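Guerra clinic to start free blood count screening for older adults in September

People over 60 who have been feeling more worn out than usual, or who bruise easily and haven't quite gotten around to asking anyone why, will soon have an easy place to go. The Guerra blood clinic is opening a walk-in screening program in September, and the first 200 visits will be free of charge.

The idea came from Dr. Loredana Guerra, a hematologist who has spent much of her working life looking after patients with slow-growing leukemias and other blood disorders that tend to show up later in life. Many of them, she says, had lived with small signs for a year or more before a routine test finally picked something up.

"They tell me they thought it was just getting older, and I understand that, I really do," Guerra said. "But a blood count is such a small thing to ask for, and I would so much rather see somebody early and send them home happy."
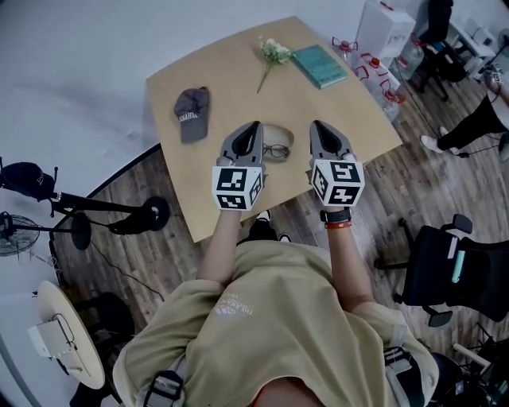

What to expect at a visit

Each visit takes 40 minutes, most of it spent sitting down with a nurse and talking over any symptoms, medicines and family history. A small sample is drawn from the arm, and there is no need to skip breakfast beforehand. Results are mailed out, and anyone whose numbers look unusual will get a phone call from the clinic and an appointment for a second test.

Pierina Lombardi, the head nurse, would like people to know that an odd result is very often something simple, such as low iron or a cold that is still hanging on. She also hopes visitors will bring along a husband, a wife or a friend, and there will be coffee for whoever is waiting!

Doors open at 9 a.m. and the last visit of the day begins at 2 p.m. Appointments aren't needed, though a list of current medicines is a great help to the nurses.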